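Three Grippers and a Bulb of Garlic

By the second week Recep Kırmızıgül had stopped calling the Zander a gripper and started calling it the clamp. It had two parallel jaws, a firm handshake and no opinion about what it was holding. The Flusov had three soft fingers and cost 9 times as much, a figure Kırmızıgül likes to repeat when the people who approved it are within earshot.

The test was simple enough to fit on a sticky note: pick up the thing, move it, put it down. Every arm ran it first in simulation, on a plain brown table with blue walls behind it, where dropping something costs only time. Garlic went on the list early. It is round where you want it flat, and it has a stubby neck that looks like a handle and mostly behaves like a dare.

After 3,441 simulated attempts the clamp was ahead, to general irritation. The soft fingers were gentler and slower, and they let go of small boxes as if embarrassed to have been caught with them. The third entry, a suction cup from Cistska, dealt nicely with anything smooth and treated garlic as somebody else's job.

Then there was the controller. Swapping the old one for the Şimşekoğlu took 7 days and changed the results more than any gripper had — a finding that pleased the software people so much they brought cake. 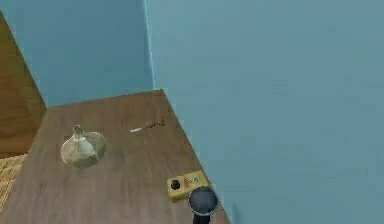
Does a good score in simulation mean a gripper will work on a real table?
It helps narrow the field, but friction and soft materials are hard to model, so the finalists still need testing on real objects.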